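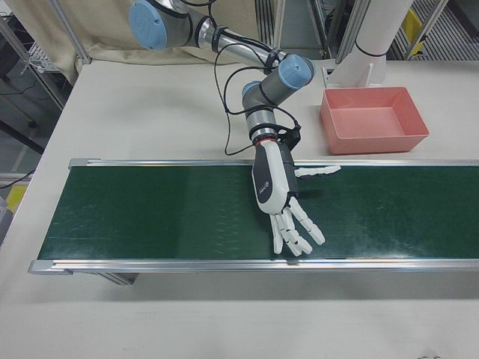

Fedir Boiko reckons the arm is the cheap part, and that whoever signs the purchase order finds this out in November, when the budget year is nearly gone. I've now been through three of these purchases and I'd only quarrel with him about the month.

What follows is how I'd plan a small pick-and-place cell today: one arm, one hand, a short conveyor and a bin. It assumes you have a bench, some floor space and a boss who has watched too many demo videos.

Step 1. Write down the job before you ask for a quote

One page. What the part is, how heavy, how it arrives on the belt, where it has to go and how often. If you can't fill the page, you aren't ready to buy anything. Salespeople are very good at filling it in for you, and their version tends to need the dearer model.

Step 2. Question the hand

A five-fingered hand looks marvellous over a conveyor. It also has a lot of joints, and every joint is something to calibrate, protect and eventually repair. Ask Hurton, or whoever is quoting, to price the same job with a plain two-jaw gripper or a suction cup. Our quote from them had the hand as a single line with no spares. When I pushed, a replacement finger came in at $1,278, plus freight.

If you do need fingers, say for odd shapes or research work, fine. Budget for at least two spares in the first year.

Step 3. Price the dull stuff

Go line by line. These are the ones I've seen left off:

Mounting plate and flange adapter
Cables, straps and a proper way to route them around the joints
Conveyor, its controller and spare belt
Bins, in a colour your vision system can tell apart from the parts
Guarding or a light curtain, and the risk assessment that goes with it
Freight, customs and unpacking

On our last job this lot came to $2,957 before guarding. The Flumholm brochure called it "accessories".

Step 4. Get the labour in writing

Mfaume quoted us 42 hours for integration. I asked what happened at hour 43 and got a long pause. Ask for a fixed price or a capped one, and have the acceptance test spelled out: so many picks, with your parts, on your bench. A test with foam cubes tells you how the arm handles foam cubes.

Step 5. Try before you buy, if they'll let you

Keketti does a seven-day loan with the price taken off if you go ahead. Others will organise something similar if you sound ready to walk away. Use every day of it. Run the belt at the speed you need – the demo speed is usually slower – and write down each fault with the time beside it.

Step 6. Hold some back

I keep a fifth of the total unspent until the cell has run for a month. Finance hates it. They hated the second purchase order more.

Prices checked 6/23/24, before tax. Get your own.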